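The new packing cell at Kitness: a gallery

We've had the arm on our small parts line for two weeks now, and I can't stop talking about it! Over 200 trays used to be loaded by hand on every shift, and wrists paid for it.
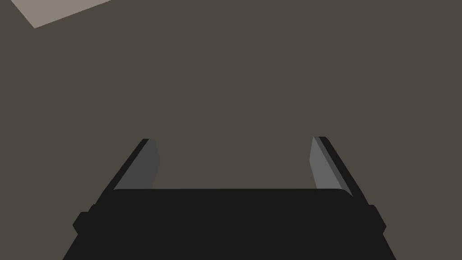 Jhun Sarmiento has gone from loading trays to setting up the jobs, and he's brilliant at it (he spotted a bad grip setting before the engineers did). Three more of us start the same training in October, and I've already put my name down for the early shift.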